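Narkus opens planning service for companies buying their first robot arms

New service lets buyers test a work cell in simulation before they commit money to hardware
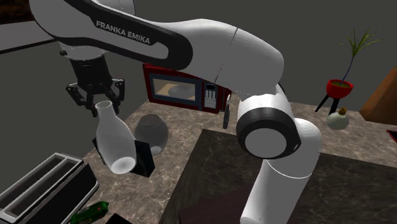 Narkus said on Thursday that it is opening its equipment planning service to outside customers. The service is meant for labs, kitchens and small manufacturers that expect to buy one or more robot arms in the next budget year and need to know what the full setup will cost.

Customers send Narkus a floor plan, a list of the objects to be handled and a short description of the task. Narkus builds the workspace in simulation, places the arm and gripper the customer is considering, and runs the task. The customer receives a report covering reach, mounting position, gripper choice and counter space, along with a line-by-line budget.

"Most of the purchase requests I see have a price for the arm and very little else," said Hui-mei Ng, head of planning services at Narkus. "The mount, the gripper, the safety work, the cabling and the hours to get it running are often missing. Then the project stops halfway through the year while somebody looks for more money."

Narkus ran the service as a pilot with nine customers. Between them they submitted 69 layouts. In roughly a third of those, the report recommended moving the base of the arm or changing the depth of the counter before any order was placed.

One pilot customer was Boateng, which operates test kitchens for makers of household goods. The company had planned to buy two arms for a single counter.

"We had the second arm in the budget already," said Tien-fu Kwok, operations manager at Boateng. "The layout work showed that one arm could reach everything on our list if we mounted it closer to the corner. We bought one and put the rest toward a spare gripper and operator training."

Standard reports are delivered in nine working days. Each includes up to 250 simulated runs of the customer's task, with a record of every run in which the arm missed an object, bumped something or could not reach. Additional runs can be ordered separately. Narkus does not sell arms and takes no commission from suppliers.

The budget section lists purchase and lease costs side by side and sets out yearly maintenance, replacement parts and floor preparation. Mal-soon Bang, who leads the costing team, said the format was changed during the pilot after finance departments asked for one-time and recurring costs on separate pages.

Bookings open in November. Customers who already have a quote from a supplier may send it with their floor plan, and Narkus will use those prices in the report.

Media contact: Tin-yau Lam, Narkus press office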